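Budgeting for the second cell

August 21, 2023

The budget for next year is due in September, so I have spent most of this week in a spreadsheet. I wanted to write down how I got to the number before I forget, mostly for my own use the next time I have to do it.

We have one picking cell now and we want 2. The first one was bought in a hurry. We priced the arm carefully and guessed at everything else, and the guesses were bad. The arm was the only line that came in where we said it would.

This time I started with the small stuff. Cables first. The supplier's standard dress pack was too short for the way we mount our tooling, and we paid for a longer set later. A spare set is now its own line. So are connectors, cable ties, and the bands that hold the bundle to the arm. 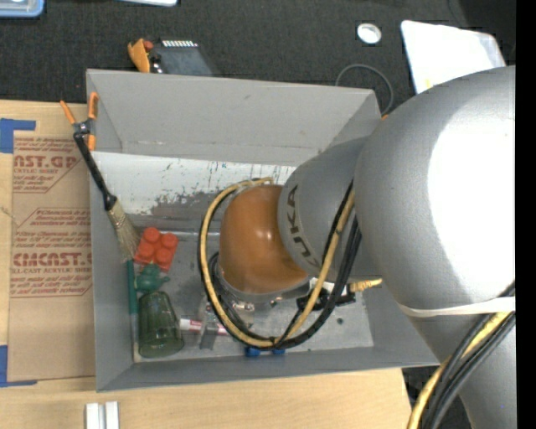 Bins are the next thing. Ours get scraped up, and I used to treat them as a one-time purchase. They are a consumable. Lano quoted me for a box of 3 and Amgate only sells by the pallet, which we have no room for. I went with Lano even though the price per bin is higher.

Then there are the things that go in the bins. We buy test items from wherever is cheap: brushes, markers, toy blocks, drinking glasses, clamps. Things get broken or walk off. I set aside $100 a month for replacements and put the receipts in one folder. Clear and see-through items are worth paying for because they give the vision software the most trouble, and I would like more of them in the next batch.

Acrylic sheet is on the list too. We use it for guards and for small brackets, and buying full sheets and cutting them ourselves is cheaper than ordering parts. Leave the paper on until you need the piece.

For the tooling I have two quotes. Esteves came in at $854 for the adapter plate and mounting hardware, with shipping included. Evine was lower but wanted a deposit and could not give me a delivery date. I asked twice. I put Esteves in the budget.

What I still don't have is a good number for downtime. When the cell is stopped for a part, people do other work, so it isn't a total loss, but it isn't free either. I left a blank row for it. Last time I deleted the blank row before sending the sheet in, and that was a mistake — the question came up right away and I had nothing to show.

I also need to measure the doorway again. The crate for the first arm cleared it, but the new one ships on a wider base.

3 comments
Share this post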